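Trarix gripper kit, first two weeks

OK so quick one because I'm supposed to be packing orders. A few of you asked how it's going with the Trarix kit and I keep saying "post coming", so, post.

Short version: keeping it. Longer version has some grumbling in it.

What I bought. The Trarix two-finger gripper with the wrist camera add-on, plus the Flendska adapter plate so it bolts to my little arm. Kit was $286 before shipping, plate was another 43. I ordered from Weser, who I've used for motors before. Came in a decent box, everything bagged, one bag of screws was the wrong length. Emailed them on a Sunday, got a reply from a guy called Rizal Wuisan the same evening, right screws turned up in April with a spare set. So full marks there.

Assembly. The manual says 12 steps. Step 7 is really four steps wearing a coat. The fingers go on before the camera bracket, the manual has them after, and if you follow the manual you will be taking the bracket off again to get at the lower finger screw. I did this twice. Use a ball end hex key. Blue threadlocker on the finger screws, they don't include any.

Cable routing is bad. The camera cable exits on the inside of the wrist and there's no clip for it anywhere. I've got mine held with velcro and it still snags when the last joint goes past about where you'd want it. Pascal Poulain has the same kit and printed a little hook for his, he's promised me the file. Pascal if you're reading, the file.

Software. Trarix give you their own app and it's fine for opening and closing the thing and seeing the camera view. Beyond that I moved to Nair pretty fast, wich has a plugin for it. Setup was one config file and a restart. Grip force shows up as a slider, no units, just a number. I'd like units.

What it's been doing. Cardboard mostly. I want the arm to hold and shift flat panels while I do labels, so that's what I've been throwing at it. Notes as they come:

Thin flat stuff is harder than boxes. Fingers have to come in level with the edge or they ride up on top of it.

Old board is worse than new. Once a panel's got creases and dents in it the surface isn't where the arm thinks it is. I keep using the beat up ones for testing anyhow, if it can cope with those it can cope with the stack from the supplier.

Slow down the approach. Default speed is way too keen for paper products. I halved it and then halved it again.

The finger pads are OK. A bit slick. There's a softer set on the Weser site, haven't tried them.

Camera. Mixed feelings. Close up it goes soft, and close up is exactly where you want it. The panel fills most of the view by the time the fingers reach it, so you're lining up on whatever bit of edge is left. The focus is fixed, you can't turn anything, I looked. Color is all over the place too, anything on the shelf behind my bench comes out really blue. Doesn't matter for finding an edge. Would matter if you were sorting by color, so don't buy it for that.

On the plus side the fingers are always in the corner of the view, same place every time, so after a day or so you just know where they are. Handy for driving it by hand. And it hasn't dropped the connection once, my old USB cam did that every time I sneezed.

Noise. Quiet! Quieter than the arm. A small tick when it closes all the way.

Would I tell you to get it? If you've already got an arm and you're comfortable with a hex key and some swearing, sure. If this would be your first robot thing, get somebody to sit with you for the assembly, or wait and see if they fix the manual. The price is fair for what's in the box, I'd just want the cable sorted and a camera that can see its own fingertips properly.

Next up is trying the soft pads and seeing if I can get it to pick from a stack without taking 2 at once. Will report back, probably late.

Right. Orders. Last bit is a question I've had by email more than once so I'm sticking it at the bottom.

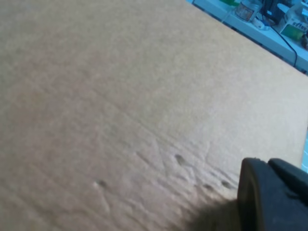 Do I need the Flendska plate, or will the gripper bolt straight on to my arm?

Depends on the hole pattern at your wrist. Measure it against the drawing at the back of the Trarix manual before you order. Mine didn't match so I needed the plate, if yours does match then save your 43 bucks.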